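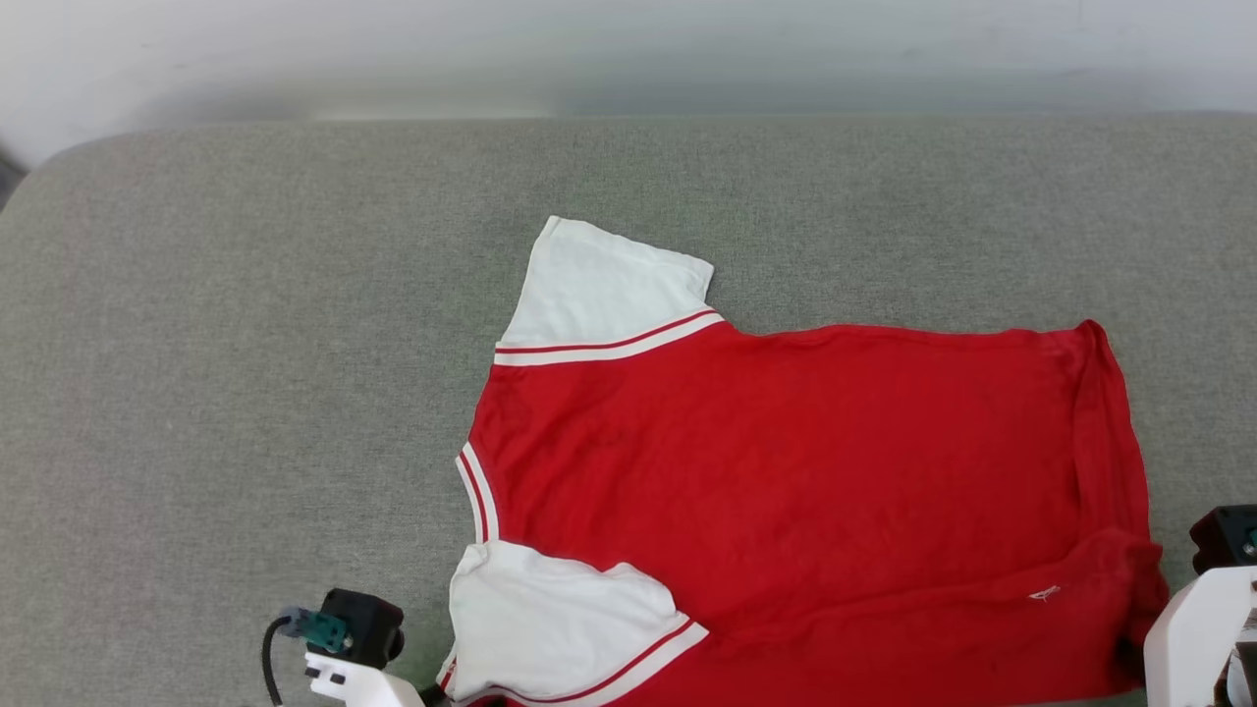

# Keeping the Folding Cell Running: Setup and Maintenance of Esta

Lautaro Ulloa and Ozan Toprak
April 15, 2018

## 1. Background

Esta is the two-gripper cell our course group took over in January. It handles T-shirts on a gray upholstered surface. Our project did not cover the folding software. We were asked to write a setup routine and a maintenance log so the next group can start without calling us.

## 2. Setup before a session

1. Power off and check each camera cable for slack through the full wrist rotation.
2. Press the camera connectors in by hand.
3. Power on, home both arms, and run the Grurkemach calibration script.
4. Close each gripper with nothing in it and look at the wrist camera view. The rounded tips should meet.
5. Lay out a shirt and do one slow grasp at the hem.

Step 4 was added after we lost two afternoons to a left gripper that was closing off center. The script had passed every time, as it only reads the motor position.

## 3. Finger care

The fingers are dark gray, with a raised rim along the length and a slot near each tip. Lint collects under the rim. We brush it out after every session and wipe the tips with a dry cloth. Over 1,000 closing cycles were logged, and the finger screws had to be retightened after 27 sessions.

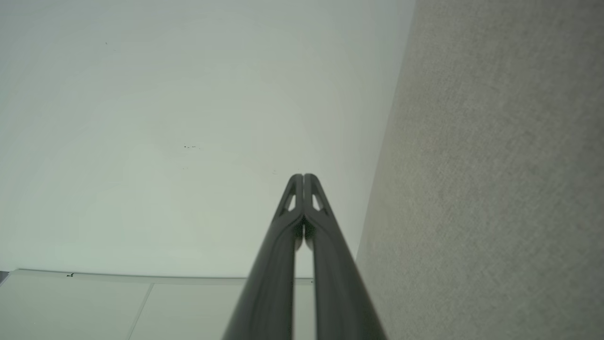 **How often should the fingers be replaced?**

Every 14 weeks at our rate of use, or sooner if the tips stop meeting after the screws are tightened. Spare pairs are in the Zúñiga drawer. Run the calibration script again after any swap.

## 4. Open items

- The right camera dropped out eight times. Reseating the connector fixed it each time, but we did not find the cause.
- The log sheet still has no column for cable changes.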